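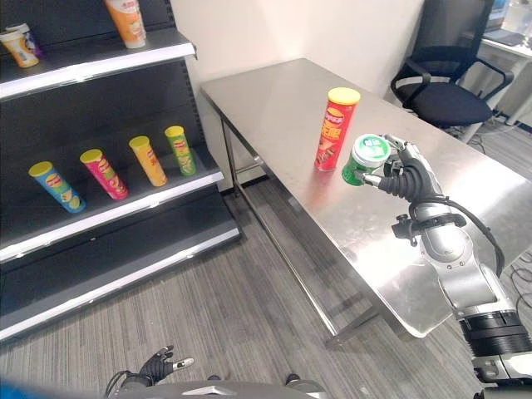 OK so it's Monday, 20 May 2019, and I've finally got a whole day for the snack shelves. A proper metal shop unit with the little edge strips, a steel table next to it, and more chip cans than I know what to do with. I could not be happier. Thread as I go!

For anyone new: I look after the practice shop on the Sukalik training floor. It's a pretend store, basically. People who've never worked retail come up for a morning and stock it, face it, mess it up and stock it again. I've wanted to redo the snack part since March.

I love chip cans. I'll just say it. They stack, they roll, they're easy to hold, and they come in every color going. Bags are a nightmare, a bag never looks the same twice. A can is a can.

Red, orange, green, blue, yellow, pink. Put a few next to each other and the shelf already looks like a party. I keep them off the shelf first, on the steel table, and bring them over one by one. Takes longer but you get to look at each label properly, and you don't end up with one facing the wall.

The big debate of the day is lying down or standing up. Lying down you see the lid first, and a yellow lid really jumps out at you across a room. Standing up you get the whole label and the picture of the food. I go back and forth on this ALL the time.

Also they roll when they lie down. I know, I know. A gentle tilt against the back helps a little.

Carpet note! Gray stripes, very quiet underfoot, and if you drop a can on it you hear a soft thud and no more. The old room had tile. I dropped a can in there once and people came running from the next office.
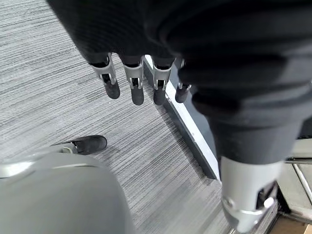 Wanpen Klinhom wrote back that lying down is only ever right for the bottom shelf, where people look at things from above, and that anything at hand height should stand up so you can grab it around the middle.

Which, fine, is a very good point and I hadn't thought of it like that at all. You reach for a standing can without thinking. A lying one you have to sort of pinch and turn. Trying the standing version next.

While I'm at it, spacing. My first boss at Sawatzky (the grocery, long gone, I still miss the bakery counter) used to say you leave enough room for a thumb. I still do it. Lovely clean gaps, and no knocking the neighbor over when you pull one out.

Leaning ones drive me nuts and I also kind of like them? One leaning can makes a shelf look like somebody shops there. Two and it looks like a Friday night.

Color order, since I got asked. I don't do rainbow. I tried rainbow and it looked like a paint store. I like a cool color, then a warm one, then let yellow and green sit together because they're cheerful that way. Light blue next to pink is my favorite thing in the whole unit.

Boxes are the next job. Sweet stuff, the chocolatey kind with a big picture of the treat on the front. They're so light that they tip if you look at them. I want them at one end and the cans at the other with no mixing. Estela Quezada is going to tell me to mix them. Estela, I can hear you already.

Price labels are going in this week too. The clips are already on the shelf edge, little white ones, all ready to go. I ordered 200 blank cards from Vasano and I'm going to write them by hand with a fat marker. My handwriting is terrible and I'm excited anyway.

I'm keeping the lowest shelf free for now. So tempting to fill it! But beginners need somewhere to move things to, and an open shelf down there is handy for practicing bending and reaching.

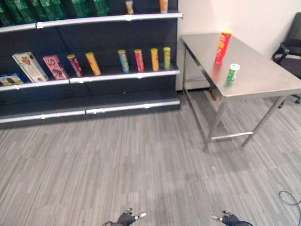

STILL TO DO

1. Write the label cards. Flavor in big letters, price in small.

2. Decide about the boxes. Flat, upright or leaning, I'll take votes until 4.

3. Find something for the lowest shelf later in the week. Big light things, maybe paper towels? Send me ideas.

4. Buy more cans. Purple, if purple exists. Please tell me purple exists.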